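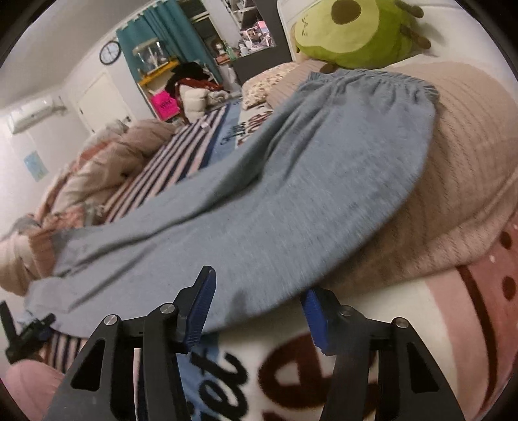

Pumetstead Garment Terms is a word list for people who write or translate care and repair notes for clothes. It holds 1,245 entries in British English, each with a short meaning and at least one sentence showing the word in use. We began it when two of us could not agree on what to call the parts of a pair of trousers. Take pale blue-grey ones with a gathered elastic waistband, laid out on a bed: one contributor wrote "ruched top", another wrote "elasticated waist", and the fabric went down as "marl", "heather" and "flecked" in three separate notes. The list gives one preferred term for each and keeps the others as variants.

Home | Browse terms | Download | Changes | Contact

Posted in April by Solomiia Pasichnyk

## Contents

- terms.csv: one row per entry
- variants.csv: other spellings and regional words, linked by entry number
- sentences.txt: the sample sentences, one to a line
- NOTES.md: decisions on disputed terms

## Columns in terms.csv

- id: entry number, never reused
- term: preferred form, lower case
- group: one of 12 groups, such as fastenings, seams or cloth
- meaning: plain text, one sentence where possible
- checked_by: initials of the second reader

## How entries were made

Kenta Fujimoto and Mayu Nagano drafted the entries from repair notes they had written themselves. Every entry was then read by a second person. Where the two readers disagreed, the term went to Shinji Onishi, and his choice is recorded in NOTES.md along with the one that lost.

Nothing was copied from printed dictionaries. The sample sentences were written for the list.

## Known problems

Knitwear is thin. Nine entries in the seams group still have no variants. "Turn-up" and "cuff" overlap and will probably be merged. American terms are listed only as variants, so a search for "pants" leads to "trousers" and a search for "suspenders" leads to two entries.

Files are UTF-8. Some spreadsheet programs strip the leading zeros from id, so import that column as text.

## Licence

Free to use and change, with credit to the Pumetstead list. Corrections go to Hideaki Sakai through the contact page. Please quote the entry number.

Related items

- Curnadix: button and buckle names
- Steltiretti hem guide, version 4
- Sakamoto thread colour list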